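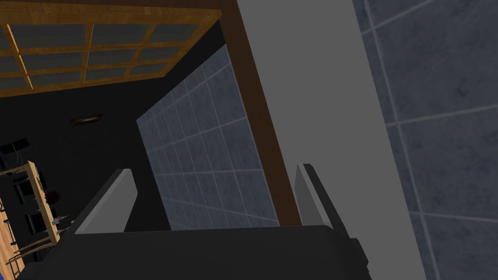

Figure 7.1 The Kusto gripper as drawn in the simulator, fingers apart and nothing between them.

Chapter 7
Setting up the wrist camera

In this chapter
7.1 Starting with the gripper
7.2 The room is allowed to be crooked
7.3 Before you touch a screw
7.4 Mounting and measuring
7.5 Making the simulator agree
7.6 Looking after it

I have set up the camera on the Kusto cell more times than I'd like to admit, and for the first few I did it backwards. I'd drive the arm to a nice tidy pose, look at the picture on the monitor, see that the table was level and the walls were upright, and declare the job done. Then I'd ask it to pick up a bolt and it would close its fingers on thin air next to the bolt.

What I was doing was lining up the camera with the room. The camera doesn't live in the room, though. It lives on the wrist, bolted a short way behind the gripper, and the thing it needs to agree with is the gripper. Once that had sunk in I got a lot quicker (and a lot less rude to the bolts).

We'll stay with the one cell for the whole chapter, the same Kusto bench you met in Chapter 5: a six-joint arm, an Upadhyay two-finger gripper, and one small camera. If yours is a different make, the numbers will change but the order of work won't. You'll want your notes on tool frames from Chapter 6 open beside you.

7.1 Starting with the gripper

Have a look at Figure 7.1 and try to ignore everything behind the fingers for a minute. The palm sits along the bottom, starting near the left side and stopping well short of the right. The two fingers come up from it with a good open gap. The left one leans a little to the right, the other stands nearly straight, and the tip of the right finger reaches slightly higher than the left.

My first reaction to a picture with uneven fingers used to be to grab a hex key. Please don't! Two fingers that match perfectly in metal can look quite different through a lens that sits off to one side, or that is twisted a few degrees on its bracket. The same goes for a model of them in the simulator. From one picture you can't tell which it is, and you can't tell whether anything is wrong at all. What you can do is write down what you see and compare it with the next picture, taken with the fingers opened to the same width.

So the first job is to make a reference picture and keep it. Open the gripper fully, hold nothing in it, let the arm come to rest, and save one image. On the Kusto bench we print ours and tape it inside the cabinet door. The current one is from June 2025 and has a coffee ring on it, but the fingertips are still perfectly readable.

When you compare a new picture with the reference, look at these places:

The top corner of each finger.
The bottom of each finger, where it meets the palm.
Both ends of the palm, or as much of them as the camera can see.
The gap between the fingers, which ought to be clear right down.

If all of those land where they did before, the camera hasn't moved on the wrist, whatever the background is doing.

7.2 The room is allowed to be crooked

Now you can let the background back in. Everything behind the gripper in Figure 7.1 is on the slant. The dark wooden beam runs down at an angle to the foot of the right finger, the grout lines between the blue-gray tiles won't sit square, and the table over in the bottom left corner is tipped along with the rest. It's a view looking steeply upwards, and a steep tilt is a perfectly legal thing for a wrist to do.

New starters find this hard to leave alone. Lalit Dhillon, when he joined us at the Trollby workshop one January, spent most of an afternoon rotating the camera in its bracket until the door frame at the far end of the shop stood upright on the monitor. It was a lovely straight door frame. Then the arm moved to the next pose and the door frame lay down again, and by then we'd lost the old bracket position as well.

I tell that one with his permission, and he has a couple about me that are worse.

The rule I use now is that the room gets checked last, and only for one thing: does it move the way it should when the wrist moves? Roll the wrist clockwise and the room ought to roll the other way, with the gripper staying put in the picture. If the gripper shifts too, something between the lens and the palm is loose, and you can stop there and go and find it.

Tilted poses are very good for this test. Straight lines make the turning easy to follow, so a wall of tiles or a window with a lot of bars in it is a gift. A blank wall is next to useless. The smooth gray area behind the right finger in the figure would tell you almost nothing if it filled the whole view.

7.3 Before you touch a screw

Have these to hand:

The reference picture, printed or on a second monitor
A torque driver and the short hex bits
A steel rule
A soft lens cloth
A paint pen for witness marks
The cell logbook

Put the arm in its service pose and lock it out as you did in Chapter 2. I know it's only a camera. The camera is on the end of an arm, your hands will be between that camera and the gripper, and the Upadhyay fingers close with enough force to spoil your week. Take the air off too, and open the fingers by hand.

Wipe the lens before you decide anything. I once spent a morning chasing a soft left edge in the picture and it was a thumbprint, and it was my thumbprint.

Follow the cable with your fingers from the camera to the first clip. It should have enough slack to let the last joint turn both ways without pulling. A tight cable tugs the bracket over at one end of the travel and lets it spring back at the other, and you get a camera that is right in some poses and wrong in others. It's a miserable fault to find from pictures alone and an easy one to find by hand.

7.4 Mounting and measuring

The bracket has two slots and a locating pin. Fit the pin first, then bring both screws up finger tight and push the bracket firmly back against its shoulder. Hold it there while you nip up the screws, a bit on one and a bit on the other, then finish with the driver. When it's tight, draw a line in paint pen across each screw head and onto the bracket. If the line is ever broken, the screw has turned.

Next, the distance. Measure from the front face of the camera to the fingertips with the rule held along the finger. Ours is 137 mm. Write down what you measure, even if it disagrees with the drawing, and then go and ask why it disagrees. On one rebuild I'd left out a spacer and the drawing was quite right.

Release the lockout, clear the area, and bring the arm up at slow speed. Open the gripper fully and take a picture. Put it beside the reference and go through the places listed in 7.1. You're hoping for a dull result.

Now close the fingers on a 19 mm test pin and take another. Both fingers should touch it together. If one arrives early, the fault belongs to the gripper and Chapter 8 deals with it; moving the camera would only hide it.

7.5 Making the simulator agree

We keep a copy of the cell in Unside, the simulator we use for the rest of this book, and the copy has its own wrist camera. Figure 7.1 was drawn there. The room around it has nothing to do with our workshop, which has neither a wooden lattice nor anything as smart as those tiles. That's fine. For this job the room only has to have some lines in it.

What does have to match is the camera's place on the wrist. Type in your measured distance and leave the drawing's figure alone. Set the simulated gripper to the same opening as the real one, save a picture at the same size, and lay it over your reference. Get the palm right first, then the fingertips. If the palm matches and the tips don't, check the finger length in the model before you start nudging the camera, since a wrong finger will fool you into moving a good lens.

Change one value at a time and save after each. I say this as someone who has changed three at once, got a beautiful match, and had no idea which of them had done it.

Keep an eye on the lighting as well. It's even and flat in the figure, with no strong shadows, and edges come out cleanly. Your workshop won't be so kind. A finger edge that's crisp in Unside may vanish against a dark bench at the real cell, so take the real reference with something plain and pale behind the gripper if you can.

7.6 Looking after it

The jobs below are the ones on our own sheet. Copy them and change the intervals to suit how hard your cell works.

Every start-up: wipe the lens, glance at the witness marks, compare one open-gripper picture with the reference.

Every 100 hours: run the cable through your fingers, and do the wrist roll test from 7.2 in both directions.

Every 4,000 picks: lock out, check the screws with the torque driver, measure the camera distance again and write it in the logbook.

After any bump: all of the above, and a fresh reference picture if the bracket had to come off. Mark the old one as withdrawn. Don't bin it, as you may want to see how far things moved.

Try it yourself

Save an open-gripper picture in Unside with the wrist level. Without changing anything else, tip the wrist until the view looks steeply upwards and save another. Trace the outline of the palm and both fingers from the first picture onto thin paper and lay it on the second. Then put a small twist on the camera, save a third, and lay the tracing on that one. Keep all three, because we'll need them at the start of Chapter 8 when we take the fingers off.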